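Kouris Ridge

Kouris Ridge is a rocky spur in the hills above Fanano, known mostly for its long, friendly climbing routes and for the narrow path that runs along its crest. It is not a high place by mountain standards, but people who learn to climb there tend to grow very fond of it, and many of them come back year after year with their children (and, sooner or later, their children's friends).

Climbing

The main face has 42 recorded routes. The longest, Plollovbridge, climbs 449 feet in 4 pitches and takes its odd name from a natural stone arch that has to be crossed, usually on hands and knees, just below the top. It was first climbed by Davoud Kazemi, who went up with a borrowed rope and a bag of dried apricots, and who later wrote that the arch was "a good deal wider than it felt."

The rock is a rough sandstone that grips well in cool weather and drains slowly after rain. The season opens in March, when the lower slabs begin to catch the morning sun, though the gullies on the north side may hold snow for some weeks after that.

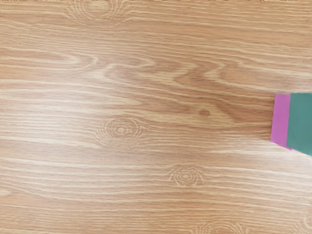 Image credit: Ruterent / Kouris Ridge pages

Access

Two footpaths lead up from the valley – the eastern one is shorter and a great deal steeper. Climbers usually come down by the western path, which passes a spring and meets the road at the old quarry gate.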